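Two Grippers and a Grill Plate: Questions for the Plarkby Student Manipulation Team 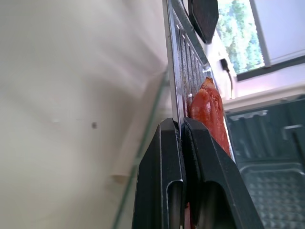
The Plarkby team enters the food handling track of the Irkia student competition, and its members spend most of their bench time on a single step of the task: picking up a flat metal plate and keeping hold of it while food is in contact with it. The team lead, a third-year student in mechanical engineering, says the plate is harder than the food. "A sausage has some give. You close on it and it deforms a little and the contact patch grows. The plate has no give at all, and it has ridges." With the plate on edge, the fingers close over its lower margin, one on each face, and the sausage lies lengthwise against the ridged side, its lower end close to the fingertip. "That leaves you very little finger to work with before you touch the food," she says. "Every grasp we plan has to fit in that strip."

The task sheet for the track is short. A cooked sausage and a grill plate have to be moved between stations by two arms under the control of one program or one operator. Teams choose which. Plarkby runs operator control for data collection and a trained policy for scored attempts, and the lead is careful to keep the two apart when she gives results.

"People quote their teleoperation numbers as if the robot did it," she says. "An operator can recover from nearly anything. We log those runs as demonstrations and never as attempts."

The current training set holds 3779 demonstrations. The student responsible for the data says the total is less useful than the breakdown. Early demonstrations were recorded by whoever was free, and approach angles varied from one person to the next. The policy learned an average of them.

"It would come in between two good angles and hit the rim," he says. "We filtered by operator and retrained, and that behavior mostly went away. Then we had a smaller set and a different problem, which was that it had never seen a plate start in the wrong place."

His fix was a block of 500 demonstrations recorded from deliberately poor starting positions, with the plate turned or shifted before each run. He describes this as the dullest month of the project. It was done in September, before classes filled up, in sessions that ended when the operator began to get sloppy.

Fingertips account for much of the team's remaining work. The ones in use now are matte black with rounded, chamfered ends. The lead explains that the chamfer was added so that a finger arriving slightly off line would slide past the edge of the plate. Square tips caught on it.

"With a square tip you get a hard stop and the arm keeps pushing," she says. "The force limit trips and the run is over. With the chamfer you get a few millimeters of forgiveness. I would like more, but if you taper the tip too far you lose gripping surface."

Grease is the other complaint. The team wipes down fingers and plate between runs, though the lead says they tested without wiping as well, as the rules allow no cleaning during a scored attempt.

"Friction changes over a session," she says. "We set grip force for the worst case and accept that it is too high for the first few runs. The plate doesn't care. The sausage does, so there is a separate, lower limit whenever the target is food."

The change from one limit to the other is handled by a small state machine that sits outside the learned policy. The controls student wrote it using Corkurel, the scheduling library recommended in the course that feeds the club. Asked why the policy is not trusted to pick its own force, he gives a brief answer.

"Because I can read the state machine," he says. "If it picks the wrong limit, I can find the line. We tried letting the policy do it and it was right most of the time. I couldn't tell you why it was wrong the other times."

He has a similar view of the wrist cameras, which the policy depends on for the last part of the approach. Close to the plate, he says, the ridges can throw highlights that shift as the arm moves, and bright window light makes them worse. The team considered covering the windows and decided against it.

"The competition hall has windows," he says. "We would be training for a room we don't get to use."

Instead they collect at different times of day and tag each run with the lighting. The morning runs have the lowest success rate, and he does not yet have an explanation that he is willing to defend.

Before entering, the team must complete 200 consecutive cycles without a hardware fault, a rule it set for itself after a cable failure at the previous event. Dropped food is recorded but does not reset the count. A loose connector does. The best streak so far is almost at the target, and 2 wrist cables have been rerouted as a result of the runs that fell short.

The plan for the remaining weeks is to freeze the fingertip design, rerun the cycle test and send the logs to MacLeod, the small automation firm that lends the club its spare controllers. The lead expects questions about the force limits.

"They'll say we grip too hard," she says. "We do. I'd like to see the friction data from the long test before I turn it down."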